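Section 5. Preparing and clearing the bench between tasks

5.1 Scope

The steps in this section apply to all Zarmont tabletop cells with one or two arms on a paper-covered bench. They cover bench preparation, object placement, and the check before motion is enabled. Arm calibration is covered in Section 4. Fault recovery is covered in Section 7.

Only operators who have signed the bench rules sheet may perform these steps. Questions about the rules go to Socorro Ñahui, who maintains form 1242.

5.2 Preparing the surface

1. Put the arms in hold and confirm on the operator screen that no program is queued.

2. Check the paper for tears, folds, and raised edges. Light wrinkles and smudges are acceptable. Replace the sheet if a fingertip can catch under a fold.

3. Press the paper down along the front rail. The lower edge may droop over the rail but must not reach the arm mounting plates.

4. Remove tools, tape, and loose hardware from the reach area. Items left outside the reach area must be recorded on the form if they stay on the table during motion.

NOTE: Do not tape the paper to an arm base. Tape residue on the mounting plate affects the seating of the base when it is next removed.

5.3 Placing objects

1. Select objects from the task list. Substitutions need a new line on form 1242, even when the substitute is the same size.

2. Set tall objects upright on a flat part of the paper. Leave at least 12 cm between the object and the nearest arm base.

3. If an object has its own cable, route the cable away from the gripper approach path. Do not pass it under the object.

4. Place glassware in a stand or on a tray. Freestanding glass is not permitted in the reach area.

5. Set the grip force for the most fragile object on the bench. The Nodmont profile named "low" is the default for glass. Use "standard" only after all glass has been removed.

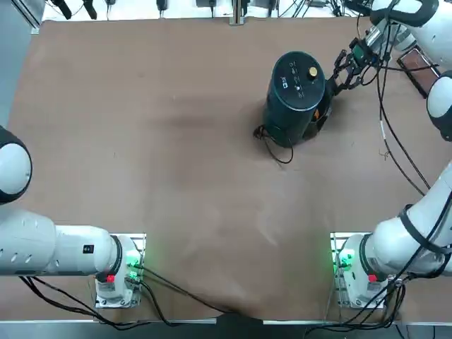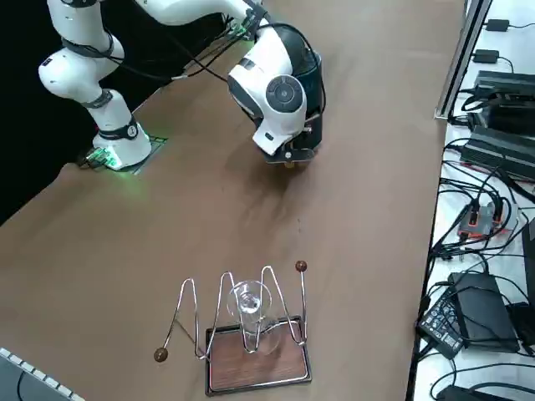

CAUTION: Do not reach in to steady an object that a gripper is holding. Pause the program, wait for the hold message, and support the object from below before opening the fingers.

5.4 Cables and power supplies

1. Follow each arm cable by eye from the wrist to the base. Slack is needed for full travel, but a loop must not be able to catch on an object or stand.

2. Keep power adapters off the paper. Place them on the side surface, with the ribbed faces of large supplies uncovered.

3. Label both ends of any cable added during the session. Unlabeled cables are removed at the end of the shift.

4. Do not unplug a supply to stop an arm. Use the stop control assigned to the cell.

5.5 Check before motion

1. Confirm that the status light on each arm to be used is green. A green light shows the arm state only. It does not show that the bench is clear.

2. Confirm that hands, sleeves, and badge cords are outside the marked line.

3. Say "moving" aloud and wait for a reply from anyone else at the cell.

4. Run the first cycle at 38 percent speed. Keep one hand at the stop control for the full cycle.

5. If the first cycle completes without contact outside the task, restore the programmed speed. After any unplanned contact, return to 5.2 and inspect the paper, the object, and the gripper fingers.

NOTE: Cells with the Guzmán finger set need a second slow cycle after a finger change. See the Stindport supplement for finger torque values.

5.6 Clearing the bench

1. Open the gripper only when the object is fully supported by the table, a tray, or a hand below it.

2. Park the arms, then remove glass first and cabled objects last.

3. Enter the finish time on form 1242 and sign it.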